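Project report, Sports Management 253
Group members: Waraporn Thongdee, Bujar Perić, Babita Sachdeva, Jitendra Tiwari
Instructor: Teresa Kalinowski
5 November 2023
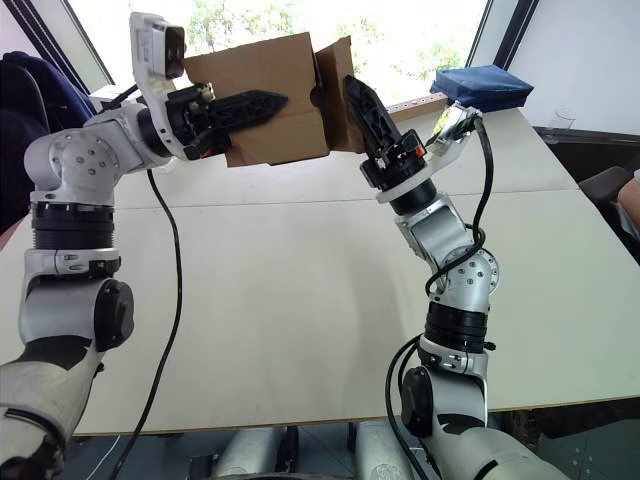 ## 1. Topic

Our project looks at how the Rarkinmont basketball club handled its midseason trade with Graltside last February. Both teams play in the Ciltari League, a regional semipro league with 11 clubs and a salary cap. We wanted to find out if the trade helped Rarkinmont on the court and what it did to the payroll.

## 2. Background

Rarkinmont sent its starting center and a second-round draft pick to Graltside for two guards. The center was in the last year of his contract. The guards both had another season left. At the time Rarkinmont was in fifth place and was giving up a lot of points in transition.

League rules say that a team over the cap can't take back more salary than it sends out. Rarkinmont was over by $3000, so the deal had to be close to even. Graltside was under the cap and didn't have this problem.

## 3. Method

Waraporn and Jitendra went through the box scores for the whole season and split them into games before and after the trade. Babita read the league's cap rules and built the payroll sheet. Bujar watched game video from the Mogensen Center, Rarkinmont's home gym, and logged defensive possessions. He logged 253 of them.

We left out the preseason games. We also left out one game that was stopped in the third quarter and never replayed.

## 4. Results

The defense in transition got better after the trade. Opponents scored on fewer of their fast breaks, mostly when both new guards were on the floor together. Rebounding got worse. The backup center was often in foul trouble, and the coach went to a small lineup for long stretches.

Rarkinmont finished fifth, the same place it held on the day of the trade. Graltside moved up one spot.

On the payroll side, the trade saved very little during the season. The larger effect came in the summer. The center's contract would have come off the books, but the guards' contracts stayed, and Rarkinmont had less room to sign a replacement big man.

## 5. Problems

The box scores don't list lineups, so we had to work them out from substitution times. Some of those times were missing. Bujar's log covers home games only, and a team may defend differently on the road. We asked both clubs for interviews and only Graltside answered, after our draft was finished.

## 6. Further work

Jitendra would like to add the road games if the video can be found. The payroll sheet is set up so next season's contracts can be entered in the last 5 columns.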